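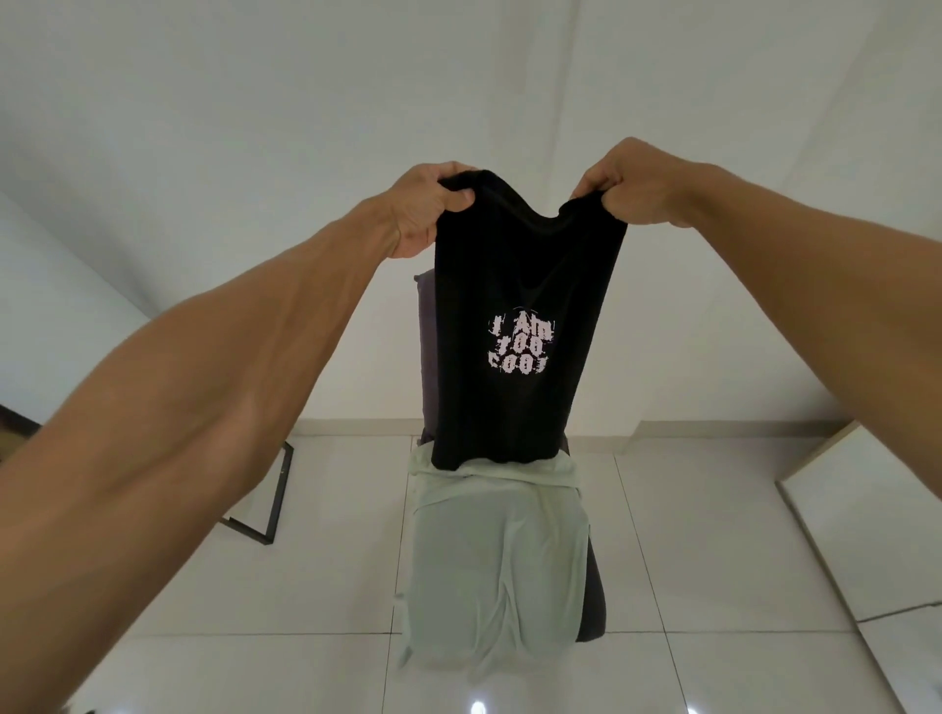 Gemum Garment Sorting and Folding - Progress Report to the Drorenine Fund
Period ending 30/04/2025

1. Where we are

The folding line at our Pichon site is installed, switched on and folding. It is not yet folding everything we hand it, and part of this report deals with the difference. The second payment has been spent as planned, apart from the training line, which we have overspent and will come back to in section 4.

The Prultico unit takes a garment from the feed clips, decides what it is, folds it and places it on a stack. It handled up to 2000 garments in its best week in March. Of those, 94 percent left the stack in a state we would be willing to show a customer. The rest were refolded by hand by people who did not keep their opinions to themselves.

2. What the machine can and can't do

Plain T-shirts are its favorite subject. It finds the shoulders, squares up the hem and gets on with it. Printed T-shirts took longer. For a while the software treated any lettering across the chest as a crease and tried to smooth it out, with great patience, until someone pressed stop. The supplier's March update fixed this for most prints. Distressed lettering, the sort that is sold already looking scraped, still gets sent to the reject bin more often than we would like.

Dark fabric on a dark background remains a weak point, as does anything pale and slippery that prefers to hang in its own way. Hoods are a separate negotiation. We have stopped feeding it dungarees.

3. What has changed for staff

The application promised that no one would lose hours, and no one has. What people do with those hours has moved around quite a bit.

Folding used to be the whole job. Now most of the shift goes on what we call presenting: picking up a garment, holding it by the shoulders, giving it a look for stains and damage, and clipping it to the feed. Staff pointed out early on that this is the first half of folding a shirt, and that they are now doing it so a machine can have the satisfying half. We have no good answer to that, but we have written it down.

On the better side, complaints about sore wrists have dropped, and the late finish before holidays has gone. Checking has also improved. People who hold up each item in good light find missing buttons and split seams that used to go straight into the pile.

On the worse side, the line sets the pace. When folding was done by hand, a person could slow down for ten minutes and catch up later. The feed clips don't see it that way. After a frank meeting we added a pause control at both presenting stations, and staff use it without having to ask. Output fell slightly and the mood recovered, and we consider this a fair trade. We hope the Fund does too.

4. Budget

Equipment and installation are on budget. Training is over, as we had allowed for 2 sessions per person and then discovered that the second was mainly spent unlearning the first. The overspend of 2000 dollars has been covered from our own reserves and we are not asking for it back - though we would not send it away if it turned up.

5. Next period

We will rotate presenting and stacking within each shift, which staff asked for and which we should have done from the start. Prultico will return to work on dark fabrics and distressed prints. We will also trial a lighter backing panel behind the feed clips, a suggestion that came from the floor and costs very little.

The staff survey will be repeated before the final report. Last time the comments box was too small, so we have made it bigger.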